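Rules for Robots That Tidy Up

Reading time: 3 minutes

A robot does not know that your bedroom is private, or that a toe is not a toy. Somebody has to tell it, and telling it means rules. At the Flavbridge workshop there are 15, pinned up by the door. These are the ones worth stealing.

Rule 1: Go slowly near people
A fast robot looks clever right up to the moment it meets an elbow. Slow is dull – dull is good.

Rule 2: Keep the stop button in reach
It is big and red, and anyone may press it. You don't have to say sorry to the robot.

Rule 3: Practise on ordinary things
Drawers are harder than they look. Pull too gently and nothing happens; pull too hard and you are wearing the drawer. So people work through the job with hand-held grippers, and the robot learns from them. A make-up sponge should be picked up without being squashed flat.
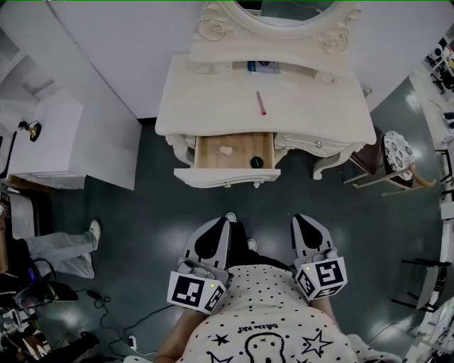
Rule 4: Ask before you look
If a drawer belongs to someone, ask them first. This goes for robots, and also for brothers.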